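3.2 Setting and participating units

The study was carried out at Polgate College, where student societies and service units are open to all enrolled students. Four units took part: the cadet platoon, the first aid corps, the debating society and the technical club. Each unit is led by a member of the teaching staff, who keeps the attendance register and reports to the college office at the end of every term.

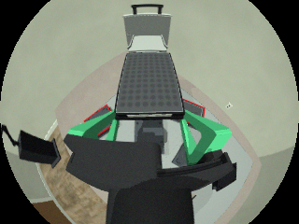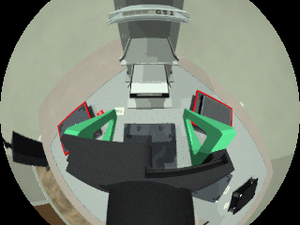 Figure 3. Two simulated views, each with green gripper parts in the foreground and a grey machine-like object beyond.

The college had 1244 students on its roll in November, when the registers were collected. Of these, 181 belonged to at least one of the units named above. Students who had joined a unit but attended no meeting during the term were kept in the sample, as their absence was of interest to the study. Students on exchange from other colleges were left out.

Registers were copied by hand and entered into Grendimis, the records system used by the college office. Names were replaced by code numbers before the data were passed to the authors. Where a register and the office record did not agree, the register was followed. The cadet platoon keeps separate sheets for drill and for classroom instruction, and these were joined so that a student present at both on one afternoon was entered once only.

A short form was then sent to all members of the four units. It asked when the student had joined, who had first told them of the unit, and whether meeting times clashed with taught classes. The form followed the wording used by Mikkelsen in an earlier survey of hall residents, with small changes to suit day students. Completed forms were received from 79 members. Replies from the debating society were fewer than expected, and its results in Section 4 should be read with care.

Interviews with the unit leaders were held by Lærke Hafþórsson and written up by Teemu Lappalainen. Each leader was shown the written account and could ask for corrections before it was used.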